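Section 3. Planning the Purchase of Hand-Held Gripper Units

Read this section before submitting a purchase request for Traler gripper units. It applies to sites that will record tabletop handling tasks in furnished rooms.

3.1 Define the work

1. List the objects the unit is expected to handle at your site. Note the widest, the smallest and the most fragile.
2. Compare the widest object with the full jaw opening given on the order sheet. Objects that exceed it must be handled by an edge, a rim or a handle.
3. Record the table surface. Dark, polished or strongly veined tops should be included in the trial period.

A mixed setting is preferred for the trial. Packed gift boxes, fruit in a bowl, drinking glasses and lidded jars place different demands on the finger pads, and a quote based on one kind of object will understate the number of spare pads.

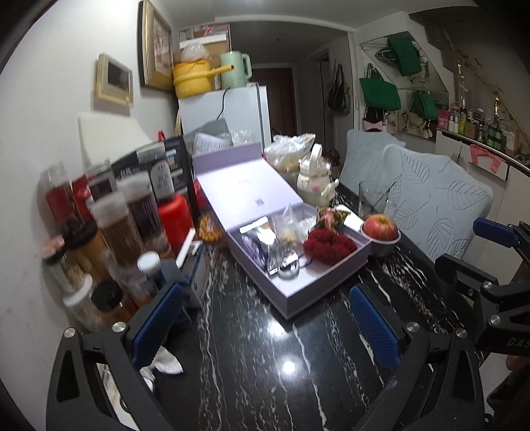 3.2 Prepare the budget

1. Enter the number of units. One spare unit is advised for every 10 in service.
2. Enter finger pads as a separate line. Allow some 40 pairs for the first year at a site with daily use.
3. Set aside 300 dollars per unit for screws, replacement jaws and return shipping.
4. Send the completed Form 232 to Irina Stanciu in Purchasing. Requests received after the end of February are held for the next budget year.

Note: Pads from the earlier Clostex series do not fit Traler jaws — do not carry old stock forward as a credit.

Caution: Do not order replacement jaws singly. Jaws are supplied and fitted as matched pairs.

3.3 Approval

Orders for more than one site require the signature of Raimonds Paju. Keep a copy of the signed form with the unit records.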